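Eren Light-Blue Jeans, Worn-In Wash
3 min read
Print this page | E-mail to a friend

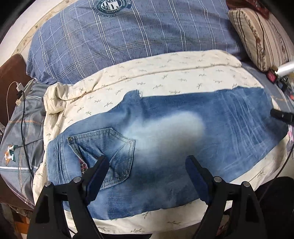
Eren jeans in light blue, showing the back pocket with its tan double stitching and the pale streaks down the leg.

We have been fond of a well-faded pair of jeans for as long as there has been a shop in Clorkside, and the Eren is the pair we find ourselves recommending again and again to people who come in asking for something that already feels like theirs. Muammer Tokgöz drew up the first pattern for Kena after years of mending other people's favourites, and he wanted all the bits he liked best from those old pairs brought together in one.

The colour is a soft, light blue that goes with nearly anything (Idalina Cunha, who looks after our shop floor, wears hers with a navy jumper from October right through the winter). There are faded whisker lines and a big, hazy pale patch with blurred edges, and the denim has a frayed hem with loose, light threads that we would ask you please not to trim! They soften nicely with wear, and if one grows long enough to bother you, just snip that one and leave its neighbours be.

The back pocket comes down to a point and is outlined in double rows of tan topstitching. Tucked underneath you'll catch a little strip of red-and-white plaid lining – a small thing, but customers do mention it, and it was very nearly left out to save on cloth. We are so glad it stayed.

Fit and sizing

The Eren sits comfortably at the waist with an easy leg. If you are between sizes, we suggest going up, especially if you like to wear a belt or tuck in a thick shirt. Shortening is best left to somebody handy with a needle, as taking up the leg means losing the frayed edge, though our sewing room at Zomness can usually save it and stitch it back on for you. Allow 2 weeks for that, and a little longer before Christmas.

Looking after them

Wash inside out at 30 degrees with other blues, and dry them flat or over a line, out of strong sun. We don't recommend the tumble dryer, however tempting it may be on a wet afternoon. A warm iron is fine on the leg, but go gently over the frayed parts.

Style number: 411
Colour: light blue
Alterations: £22, fitted at Clorkside or by post
Returns: unworn, with labels attached, within 2 months

If you'd like to try a pair before deciding, ring the shop and ask for Idalina, and she will put your size by.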